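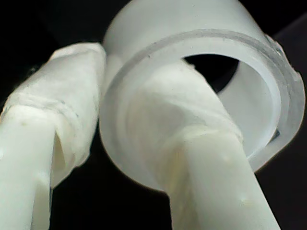
I have joined a walking group. I put this off for years on the grounds that I already knew how to walk, and that the people I saw doing it in groups all seemed to own a special hat. I now own the hat. It cost more than my winter coat and makes me look like someone who has been sent to inspect a drain.

The group is called the Duststead Wanderers, which promises more than it delivers. Wandering is forbidden. There is a route, printed and laminated, and Igor Zieliński carries it round his neck on a piece of string, and if you stop to look at a heron you'll hear the lamination flapping towards you across the field.

I joined in April, after my doctor used the phrase "at your time of life" and then looked at the clock. She suggested swimming. I've seen the inside of the Duststead baths and would sooner take my chances with cows.

The first walk

It was advertised as gentle. I've since learned that there are three grades of walk, gentle, moderate and brisk, and that they refer to the mood of the leader. Lies Jacobs was leading that morning and she's a gentle person, so we went up the only hill in the district at a gentle person's idea of a stroll, and I spent the second half of it pretending to admire hedges. You can buy yourself a good long rest with a hedge if you lean in and frown at it. The trouble is that sooner or later somebody leans in next to you and asks what you've found.

I said I thought it was a sort of thorn. This was accepted, and I have been consulted on thorns ever since.

At the top there was a bench with room for four, and a short and very polite war over it. I lost. I ate my sandwich standing up in a wind that took the lettuce out of it, and a man I'd never met told me all about his conservatory. He'd had it up eight years and still hadn't found a blind that fitted. I was sorry for him by the end. I think of him now whenever it's sunny.

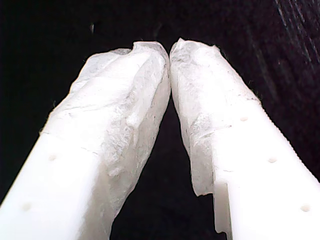 What people carry

My rucksack on that first outing held a bottle of water, a sandwich and a paperback. I can still see Cor Jansen's face when I opened it. Cor carries a foil blanket, a whistle, a spare pair of laces, a spare pair of laces for whoever has forgotten their spare pair of laces, a small folding saw, and soup. We are never more than a field and a half from a petrol station. I asked him once what the saw was for and he said "Well, you'd look silly without it," and I had to admit that I'd been looking silly without one for most of my adult life.

It does get to you, though. I noticed it over the summer. First it was plasters, and fair enough. Then a little cushion for sitting on damp walls. Then a second pair of socks in a bag inside a bag, and a head torch, for walks that finish before lunch. I bought gaiters after a long evening reading what other people had to say about gaiters, and there are men out there who have fallen out for good over the position of a zip.

The one thing I refuse to buy is poles. Nele Geerts has poles and swears by them, and she also swears at them, mainly on stiles, where she has to throw them over first and then go after them like someone fetching her own stick. She offered me a go on the flat. I got my arms and legs out of step within a few yards and couldn't get them back in, and ended up going along like a clockwork giraffe while the entire group waited at the gate and said encouraging things.
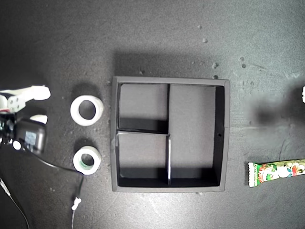 She says it's a knack. She said the same about sourdough, and I've still got the jar.

I should say something about the conversation, since it's what I dreaded most and now what I go for. On a walk you talk side by side, both facing front, and you can leave a remark lying about for five minutes before you need to do anything with it. Paths narrow, and you drop behind, and when they widen out again you're next to someone else who is halfway through the story of her sister's divorce. I've heard the middles of a great many stories. I know that somebody's nephew gave back the money but I couldn't tell you whose nephew, or what money. I've got quite attached to not knowing. Floor Claeys once told me the whole of a film over the length of a disused railway line, doing the voices, and at the end she said she'd never seen it, her husband had.

There's very little about politics and a great deal about knees. I came in with perfectly ordinary knees, no opinion about them either way. Now I lie in bed listening to them.

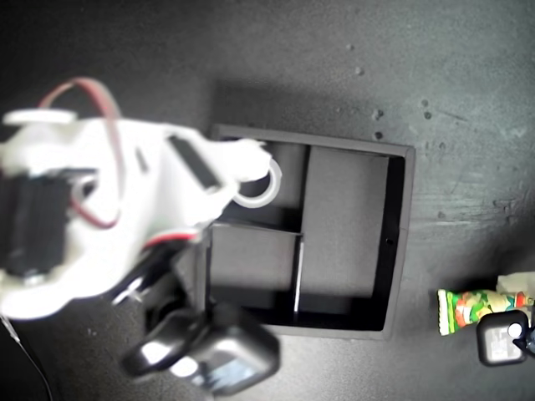

The matter of the bus

Not every walk goes in a circle. The one along the canal goes in a line, and at the far end you have to come home on the 66. On paper the 66 is a bus. It comes when it has finished whatever it was doing, and the driver opens the doors on a dozen people in wet gaiters with the expression of a man who has just had his carpets cleaned.

Last time we waited long enough for Cor to give everybody soup. It was leek. We passed the one cup up and down the shelter, people wiped the rim with their sleeves, and Igor read us the next month's route off the back of his laminate in case anybody had objections. I did have one, as it happens. It's 300 steps up the side of the old quarry, and he'd put it down as gentle. He said the steps were very shallow. Lies said they weren't. He said they were shallow for steps. The rain came in sideways and Nele's poles fell over, and at that point the 66 went past on the other side of the road, going the wrong way, with its lights off.

I was home by dark. I took off my boots in the hall, sat down on the stairs to deal with the socks, and stayed there for some time with one on and one off. My daughter rang and asked what I'd been up to and I said I'd been for a walk. She said that was nice, and was it a long one, and I said no, it was gentle.

The quarry is next. I've bought a small cushion with a strap. I'm looking at saws.

Posted 2023-01-19 | Contact | © The Reluctant Hat, all rights reserved | Back to top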